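4.2 Where the summaries stop

So by this point I had 2955 fan-written plot summaries sitting in one big spreadsheet, nearly all of them for two long-running comics, Skarach and Trolness, and I'd started to notice that they quit in the same places. I don't mean they were short (a few were monsters, the longest Skarach one runs past 900 words and still hasn't left the first volume). I mean that the person writing would be rattling along quite happily, naming every member of the guild, and then just stop, usually with a row of dots or "read it and find out!!"

My first guess was spoilers. Fans are protective, and both series have a twist early on that people love to guard. In Skarach it's the business with the captain's sister, and in Trolness it's who has been sending the letters. If spoilers were the whole story, I'd expect the summaries to stop just before those chapters. Plenty do. But a good chunk stop well before, at a spot where nothing secret is going on at all, and those are the ones I got hooked on.

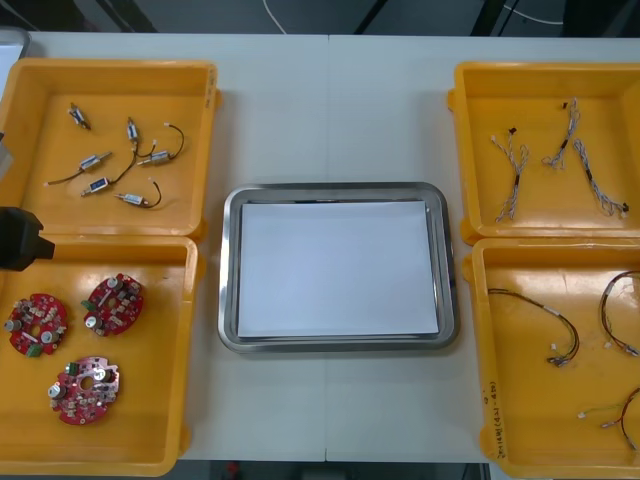 What do the early-stopping summaries have in common?

They end once the writer has introduced the main character's problem, whether or not the plot has started moving.

Take the Skarach ones. Almost all of the early stoppers tell you that Orrin is a hired sword, that he owes his life to the guild, and that he can't stand hurting anyone. Then they're done. As a reader of the comic I found this maddening at first, since the guild fight in the next chapter is the best thing in the volume! But once I'd read a few hundred of these back to back I came around. The writer is giving you the itch and leaving you to scratch it. I've called this the "problem stop" in the coding sheet, and the other kind, the one right before a twist, the "secret stop."

Telling them apart was harder than it sounds. I coded the whole lot once by myself in March, mostly late at night, and then went back over a batch of 20 that I'd flagged as impossible. With six of those I changed my mind. One of them had stopped before the letters in Trolness, so I'd put it down as a secret stop, but the writer hadn't mentioned letters at all and was clearly only interested in whether the two brothers would make up. You can't guard a secret you don't care about, so it went over to the problem pile.

Figure 4. Orange trays on a white work table, with a steel tray in the middle and a robot arm reaching in from the right.

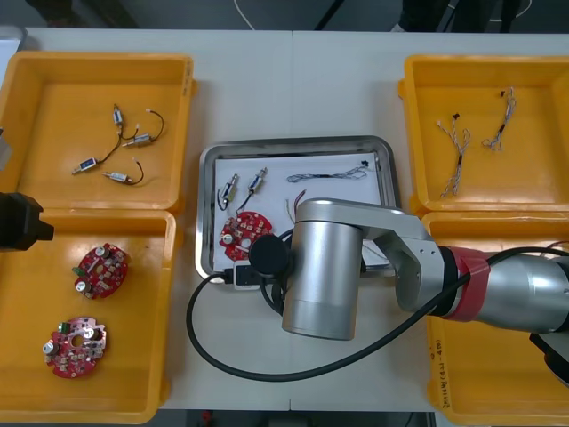 Adhiambo Athumani thought I was making too much of intention here, and that a lot of these writers had simply read one free chapter and written down what they knew. She pointed out that the Plastent reading app gives away the opening of Skarach and then asks you to pay, and that the free part ends a page or two after Orrin's big speech.

That one kept me up a bit. It's a fair point and I can't rule it out, because nobody fills in a form saying how far they've read. What I could do was look at the summaries on the Lyimo boards, where people post a reading log next to their write-ups. The logs are patchy (some people log every chapter, some log a volume and vanish), but they were enough to show me readers who had finished the entire run and still wrote a problem stop. One of them had even drawn up a family tree for the guild in a separate post. She knew where it was all going and she still ended on Orrin not wanting to draw his sword.

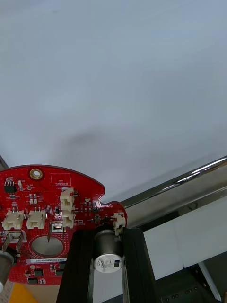 I also checked whether those finished-the-run readers wrote any differently up to the stopping point, and they do, a little. They drop fewer names. Newer readers tend to list the whole cast with hair color and weapon, as if handing over a set of trading cards, while the old hands mostly stick to Orrin and the captain. They're looser with tense too, and slide from present to past whenever something sad happens, which I hadn't planned to code for and now wish I had.

Trolness gives a messier picture. It has two leads, so there are two problems to stop on, and people pick whichever brother they like best. I kept both under the same code and marked the brother in a separate column, which I come back to in 4.3 along with the letters.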